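3.2 Glare and reading comfort

The second part of the survey was made in the Mardale branch library, where the reading tables stand close to tall windows. We sent the form to 890 members and received 699 complete answers. Each person gave a score from 1 to 7 for the comfort of reading at the table during the afternoon. Low scores came mainly from members who read printed pages with a glossy finish (see also Yadav, on school desks).
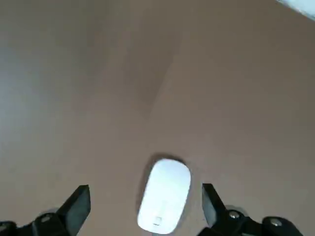
Figure 4. Matt brown tabletop, with a paler glare along the left side and a soft dark shadow near the top.

Does a matt surface remove the problem of glare? Only in part, for the light is spread more widely but the contrast between page and table can still tire the eyes.

Older members were more sensitive to this contrast than students. Several of them wrote that they change seats when the sun becomes low, and in March this happened already before four o'clock. We did not ask about spectacles, and this is a weakness of the form. The scores for evening reading, under the ceiling lamps only, are treated in section 3.3.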